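Kołodziej Ranch: Frequently Asked Questions
Updated 29 July 2026

Where is the ranch?
Right on the Cureo River, just upstream from Cloltton. Take the river road out of town and keep going past the old stone bridge. The gate is on your left, and the view from there is already worth the drive!

How big is it?
The ranch covers 2,395 acres today. It began with far less, a single strip of bottomland and one spring, and grew as neighboring places came up for sale.

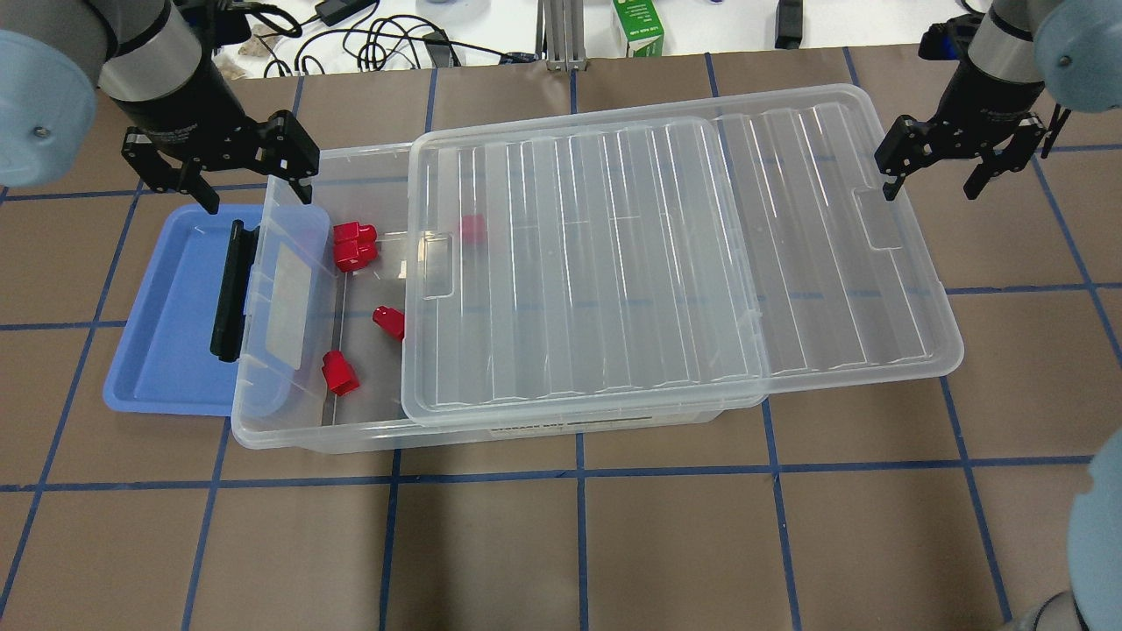
The public trails cross only part of the land. The rest is still a working cattle ranch, and we love that visitors get to see both sides of it.

Can we go inside the main house?
Yes! The kitchen, the front parlor and the ranch office are open on every tour. The limestone walls stay wonderfully cool, even in the worst of the summer.

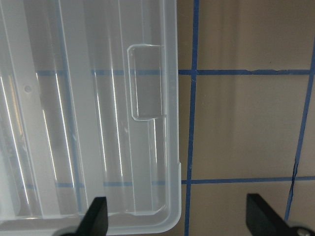 Upstairs is open in October only, when we also set out the old quilts and the brand books.

What is the Kalska Schoolhouse?
A one-room school that stood on the far side of the river for 67 years before it was moved here. The blackboard is original, and so is the bell (yes, kids may ring it).
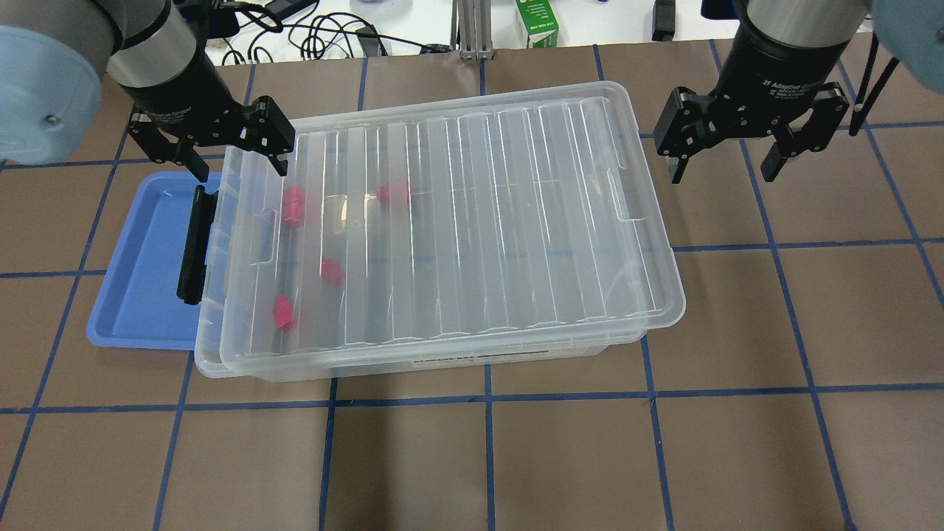 Inside you'll find the class rolls, a map of the county before the highway came through, and desks with plenty of carved initials.

Do you have old photographs of the area?
Lots of them! The archive holds 2,000 prints, mostly of roundups, floods and church picnics around Cloltton, and 500 of those can be viewed on the reading room computer.
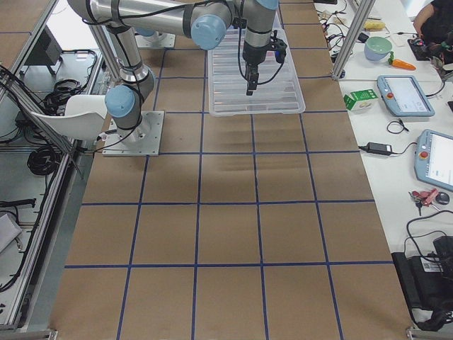

Robot arm over a table marked in blue tape.

May I bring my own family pictures to be copied?
Please do. Stop at the reading room desk and we'll scan them while you take the tour. If you know who is in them, pencil the names on a separate sheet.

Are dogs allowed?
On the river trail, on a leash. They have to stay out of the buildings and the cattle pens.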